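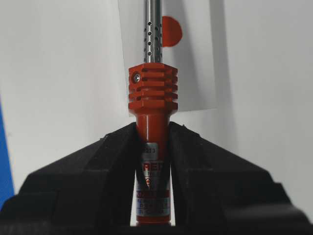
TELLVILLE, June 2020

The soldering iron is red, it has a perforated steel shaft, and by the end of the week a robot will have picked it up 400 times. Every one of those grabs gets saved. The good ones go into one folder and the clumsy ones into another, and the people at Patach will tell you with real delight that they love the clumsy folder just as much.

Patach is a small robotics shop on the second floor of the old Kleinschmidt building, and what it makes, mostly, is examples. Its big project is called Zistham, a learning system meant to handle the tools on an ordinary repair bench. Zistham doesn't get a rule book. It gets recordings, each one a few seconds of a person steering the arm through a small job while a little camera down by the gripper watches the whole thing from inches away.

And what a view that is! Two black fingers come up in a V and close on the red handle right under its finned collar, and the rest of the room might as well be on the moon. You can see the cooling grooves, the tiny set screw, the edge of the label squeezed between the fingertips. A person at a bench never really looks at a soldering iron this way. The robot hardly looks at it any other way.

I got to try the controls for an afternoon. My first grab came in too low and crooked, and the operator next to me cheered, saved it and told me to go again. My second was worse (also saved). By the tenth or so I had started to feel where the fingers wanted to be, and I began to understand why people here stay past dinner. It's a lot like learning to parallel park, if somebody wrote down every time you hit the curb and thanked you for it.

The iron is always cold and unplugged for these sessions. Heat comes later, much later. For now the question is simply how to take hold of a thing that is slim at one end, wide at the collar and smooth in the hand. Shiny metal throws bright streaks that move whenever the arm does, and the team wants plenty of those streaks in the recordings, so they change the lamps between batches and shift the arm's starting spot after every 50 grabs.

When the project began in February there was one tool and one operator. The library now holds 1,217 recordings, and 479 of them are of soldering irons, more than any other tool on the list. Screwdrivers are next in line, then tweezers, which everybody is looking forward to and a little afraid of.

The part I keep thinking about is the review. At the end of a session the operators pull up their clips and go through them one by one, arguing happily over what counts as a good hold. Is it fine if the handle twists a bit on the way up? What if a finger covers the label? They write their answers in a shared notebook, and the notebook has changed its mind several times already. On the day I visited, the twisting question had just been reopened, and two people were back at the controls recording fresh grabs to settle it.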